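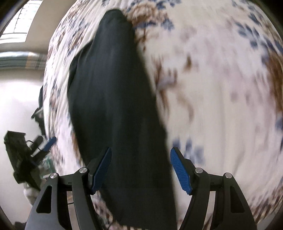
Skundilport, Jul 15, 2018

Ticket 875 — hand-held gripper, visitor demonstration
Opened by: Berhanu Abdella
Assigned to: Rongrong Xu
Status: waiting for reply

Dear Rongrong,

I write about the gripper which we use for the open day at Flostia. The task is the bedroom one: the visitor takes the gripper in the hand, closes it on the dark cloth item on the quilt, and the recording goes to the Nordin software. In the morning all was fine. After visitor 11 the software began to show "tracking lost" each time the hand moved quickly over the bed.

What I have tried until now:

1. Restarted the software. The message came back on the next try.
2. Changed the cable for the spare one. No difference.
3. Cleaned the lens with the dry cloth from the Dreller kit. No difference.
4. Asked Marius Neagu to do the same task very slowly. He made 19 tries and the message came in only 2 of them.

So I think the speed is the problem — the pattern of the quilt becomes only stripes when the hand turns. 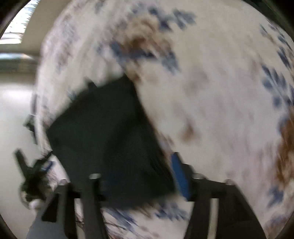 Mohandas Reddy proposes a shorter exposure time, but I did not find this setting in the visitor mode. Is it locked with a password? If yes, please send it to me or to Bogdan Ilie, who will take over the demonstration after lunch.

For the moment we ask the visitors to move slowly. The children do not like it very much, and the queue is getting long.

Kind regards,
Berhanu

Reply from Rongrong Xu:
The setting is under Service, then Camera. No password, but you must leave visitor mode first. Please try half of the present value and send me the new log.

Related tickets
Visitor mode does not close after demonstration
Spare finger pads for open day
Log file empty after restart

Contact support | © 2018 Skundilport Service Desk | Back to top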